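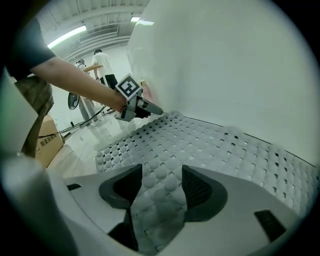 When I started to plan the equipment for our small workshop, I made a mistake which I think many people make: I looked only at the price of the robot arm. The arm is a big number, so it takes all your attention. But the arm does nothing until it has learned the job, and for this you need hand-held grippers, people to hold them, and many small things that never appear in the first quotation. The square black-and-white marker on top of the gripper, for example, is one of these small things. I did not have a line for markers in my first budget. I did not have a line for spare finger pads either, and these are the parts I now order most often.

My first list had three lines. The second one, which I made together with Nandi Mabaso after she read the first and was very polite about it, had a full page. I will share the parts which surprised me.

Hand-held grippers. We asked two suppliers, Brumex and Esance. Brumex wanted 221 dollars for one piece, Esance wanted 157 but without the finger pads and without shipping. When I added everything, the difference was so small that I stopped thinking about it and asked only who can deliver before March. Please buy them in pairs. Many tasks need two hands, and a person with one gripper will soon use the free hand to help, and then the recording is not useful for a two-arm robot.

Finger pads. One set costs 38 dollars. I planned one spare set for each gripper and it was too little. Now I plan two. The soft ones wear at the edge first, and I prefer to change both sides together even if only one looks bad.

Objects and surfaces. This line I had forgotten completely. If the robot should handle mats, caps, lids or soft things, you must buy mats, caps, lids and soft things, and more than one kind of each. It is not expensive, but it takes time to collect and a lot of shelf space to keep.

Floor space and cables. I measured the table and not the area where people stand. Two persons working side by side need more room than I believed, and the cables need to go somewhere. Cable covers went into the budget very late.

The total for this first stage, without the arm, came to 1,290 dollars. For a big company this is nothing. For us it meant that the new shelves must wait.

Lindalva Pimentel asked me in a comment if it is better to rent. I asked one rental company, Ollemow, but their shortest contract was longer than our whole first stage — so for us the answer was no. If your project is longer, please ask them again, maybe the conditions are different now.

Next I have to compare the service contracts for the arm. I have two of them on my desk and I understand only one.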